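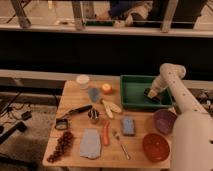 I canceled Tronano in May and have been watching movies off discs ever since, like my ancestors. A thread, for anyone thinking of doing the same. My whole collection was in a closet when I started, so step one was finding something to put by the TV. You want an open tray with a raised rim, same idea as the green one on the table up top, so you can flip through the spines without a lid getting involved. Mine also started out with one half empty. Enjoy that phase. It's short.

Why I quit: I was 67 minutes into a submarine picture when Tronano asked if I was still watching. I was. Then it asked if I would like to watch something else. I took that personally.

Also my watchlist had 400 titles on it and I had not picked one of them since the winter. I would open it, scroll to the bottom, scroll back up to make sure the top was still there, and put on the baking show.

The first disc I bought on purpose was a courtroom drama from the thrift store on the north side of Flusonmont. I got it home and it was the full-screen version. For the younger crowd: this means someone sawed the sides off the movie so it would fit your uncle's television. The defense attorney is a nose for most of the second act.

Lesson one, check the back of the case for "widescreen." Lesson two, check the inside of the case for a disc. I learned these in the wrong order.

The player is a Brenholm. I had never heard of Brenholm either. It has a button on the front marked MODE. I've pressed it plenty and I could not tell you what mode I'm in.

The remote has a separate button for "angle." Apparently there was going to be a future where we all chose our own camera angle. I have pressed it on every disc I own and gotten a little crossed-out hand each time. I keep pressing it. I was promised angles.

Things I had forgotten about discs: the menu plays the same eleven seconds of music until you make a decision. If you go make popcorn, you come back a different person. I can hum the menu to a heist movie I have still not seen.

Things I had forgotten, continued: the trailers. You can't always skip them. So before my quiet Swedish divorce film I get a talking dog, a second talking dog, and a stern warning from the authorities about stealing the movie I just bought.

Now the good part, because there is one. When you only own a small pile of movies you pick one and you watch it. It takes two minutes. You stand there, you pull one out, and if it's wrong you've got nobody to blame but the guy who shops at thrift stores.

And commentary tracks! I love these and had no idea how much I missed them. There's one on a cheap werewolf movie where the director spends the entire first reel on how hard it was to park the trucks. He doesn't mention the werewolf until the werewolf is dead. Best thing I've heard this year.

Another one, on a Western, is two men who clearly have not spoken since the shoot. One says "that was your idea" during the cattle drive and there's a long silence. You don't get that kind of tension in the cattle drive.

Someone's asking in the replies about the library. Yes, the Flusonmont library lends discs. They have a great foreign section and every single one of them skips at the emotional climax. I've now seen three men run to a train station and have no information about whether any of them made it.

Cleaning a disc: soft cloth, from the middle straight out to the edge, not in circles. I know you want to do circles. I did circles for twenty years. I probably owe somebody a copy of a musical.

Someone else wants to know about resolution. My television is big enough that an old disc looks like it was filmed through a bowl of soup. I was bothered for a week. Then I moved the couch back and now it looks fine, and I bump my head on the lamp.

Shelving. I tried alphabetical. Then I had to decide whether "The" counts, and whether sequels go in order of release or next to each other, and I was up until 2 a.m. with an opinion about numerals. They're now filed by "when I bought it," which is to say they're not filed.

Then there's the box set problem. The Pilkington sold me one out of its lobby case: the complete run of a 1970s detective series, 23 feature-length episodes, every one of them about a man in a raincoat being disappointed by a yacht club. (The Pilkington is our old one-screen movie house, if you're not local. The popcorn is good and the seats are a matter for your doctor.)

I did not want a detective box set. But it had a slipcase, and inside the slipcase was a booklet, and inside the booklet was an essay about the raincoat. I am not made of stone.

Status update on the detective: I'm past the halfway mark. It's always the guest star with the second-best billing. Knowing this has not helped. I still gasp.

What I do miss from Tronano: subtitles that come on when you ask. On the Brenholm you have to go back to the main menu, sit through the music, find "Setup," which is never called Setup, and pick English, which turns out to be English for the Hard of Hearing, so now I'm reading [WIND] through an entire Arctic movie. It's a good movie. There is a great deal of [WIND].

What I do not miss: the little still picture for each movie that changes depending on what they think of me. For a month it put a horse on everything. Some of those movies didn't have horses.

Tronano emails me every so often to say it has "picked something just for you." It's the submarine movie. I never did see the end. I found a copy for a dollar last night and it's going in the player after dinner, full-screen, so I assume I'll be seeing roughly half a submarine.

If you have a spare copy of the werewolf sequel, my messages are open. Widescreen only. I've suffered enough.

Home Threads Replies Media About

More from this account
Ranking every movie elevator by how much I would trust it
I watched the airplane edit so you don't have to
The Pilkington has changed its butter: a thread
Movies where the dog is fine
Please stop whispering the plot to your husband

Contact | Terms | Privacy | Back to top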